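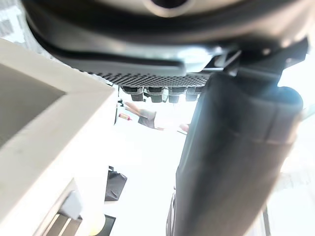 Last changed: Thursday, by F. Buchanan

Weslow Domestic Water Metering Study
Progress report to the Rutherford Fund

Prepared by Fergus Buchanan, project lead

Status

The study is on schedule for metering and behind schedule for analysis. Loggers are now installed in all seven buildings named in the grant agreement. Pressure records are complete for five of them. The remaining buildings share a supply main with the Diden pumping station, and the overnight readings there show a step that we have not yet been able to separate from the pump cycle. Until that is settled, those records are held out of the combined data set.

The database contained 1435 separate draw-off events when this report was prepared. An event is any continuous flow at a fitting lasting longer than the logger's minimum interval. Short pulses from toilet fill valves are filtered out at import and stored in a side table, where they can be recovered if the Fund's reviewer wants them.

Metering

The first batch of inline meters read low at small flows. We sent the batch back to Prorkico, who replaced the units under the purchase agreement at no cost to the grant. The new units were bench tested against a weighed bucket before fitting. Agreement was within the tolerance set out in the methods note at every flow except the slowest, and a correction is applied at that point.

Kitchen fittings account for most of the recorded events but a smaller share of total volume. Bathroom fittings show the reverse. This matches what we expected from the pilot and has no effect on the sampling plan.
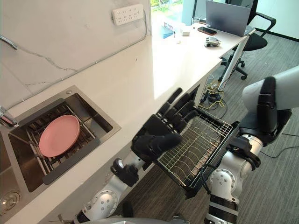

Kitchen sink with rack and plate.

Hot water delay was added to the protocol at the Fund's request. The tap is opened fully, and the time is taken until the outlet temperature stops rising. Results vary more with pipe routing than with heater type. Long runs under the floor – mostly in the older Weslow buildings – give the longest delays, and lagging the pipe has made little difference to the first draw of the morning. Later draws are improved.

One change to the protocol needs approval. Aerators were to be cleaned before each test. In hard-water areas this alters the flow the residents normally get, so we propose to test as found and then repeat after cleaning.

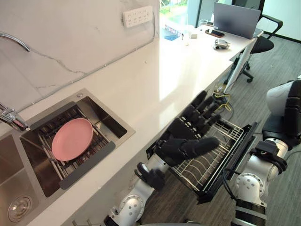 Budget and staffing

Spending is below forecast. The difference is in travel, as the visits to Diden were combined with logger downloads. We ask to move the unspent travel amount to laboratory fees. No change to the total is requested.

The field technician post was vacant for three weeks. Downloads continued during that period, but battery checks did not, and a logger in the east stairwell stopped recording. The gap is flagged in the data and has not been filled by estimate.

Work in the next period

Priority goes to the pump cycle problem. The station operator has agreed to supply run times for the duty pump, and these will be matched to our pressure records by clock time. The loggers drift slightly, so each file must be corrected to the start and end stamps before matching. If the step follows the pump, it can be subtracted.

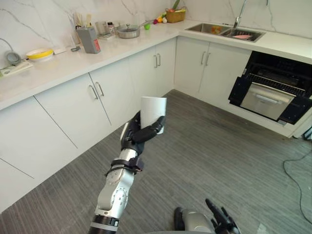

If it does not follow the pump, the likely cause is a pressure-reducing valve that sticks when demand is low. We would then need access to the valve chamber, which the operator controls and which requires written notice. The request has been drafted and will be sent only if the run times leave the question open.

Draft tables for the completed buildings will go to the reviewer ahead of the next report. Comments on the table layout are welcome now – the column order follows the pilot, and changing it later means rerunning the export.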